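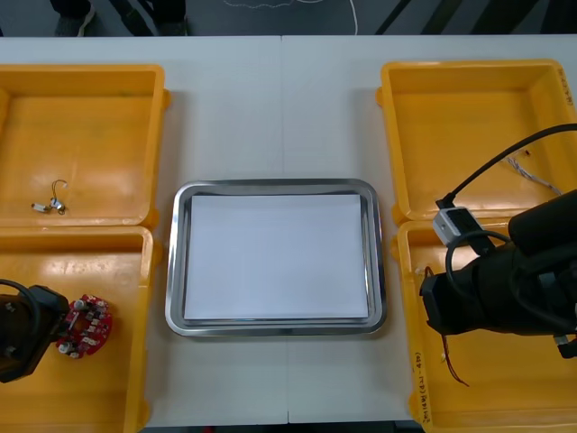 Let me argue for the yellow bin. The cheap open sort, shallow, no lid, no label maker needed. I have sorted small parts for years, boards and bits of wire mostly, and I am now sure that most of what gets sold as "workshop storage" is a way of losing things tidily.

Drawers are the worst. I had a cabinet from Orum with 100 little drawers, and for the first month I was very proud of it. Then I started opening drawers to find out what was in them. Then opening them twice. A drawer is a place where a connector goes to be forgotten, and you buy another one, and then you have two forgotten connectors in two different drawers.

An open bin you can see into. That is the whole case really. You walk past and you know. Red board in that one, wires in this one, that one's free. No opening, no reading.

And yes, four is enough. People write to me and say they need more. One reader has 267 compartments, all typed up in a spreadsheet, and wanted to know what I thought. I think it's a lovely spreadsheet. But on the table, while you are sorting, you need two bins on your left and two on your right and somewhere flat in the middle. More than that and you're reaching over things, and reaching over things is how sleeves end up dragging a harness on to the floor.

The middle matters more than teh bins. Get a steel tray, the kitchen kind with a rim, and put plain white paper in the bottom. Bare steel is horrible for this – shiny, everything small vanishes into the glare. Paper fixes it. A grey wire shows up. So does a crumb of solder. When the paper's grubby, bin it, new sheet, done.

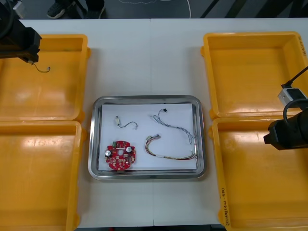 Everything comes out on to the paper first, then goes to its bin. Never bin to bin. I know it's slower. I timed it once, 6 minutes a batch against 5, and the quicker way I put a twisted blue and white lead in with the boards and spent half an evening looking for it. So keep your minute.

Labels. Marker pen, straight on the rim, by hand. I've tried the printed ones from Brindura and they peel, and while they're peeling they're wrong, as you changed your mind back in September about what goes where. Handwriting admits it's temporary. Cross it out, write the next thing.

The objection I get most is dust. Fine, there is dust. If you leave parts sitting out for weeks then dust is what you get, and a lid would only help you leave them longer. Empty the bins when you finish. An empty bin at the end of the day is a nicer sight than any cabinet, and it wipes clean with a damp cloth – try that with a drawer divider.

Anyway the Orum cabinet is in the hall now. It has gloves in it. I definately still can't find the left one.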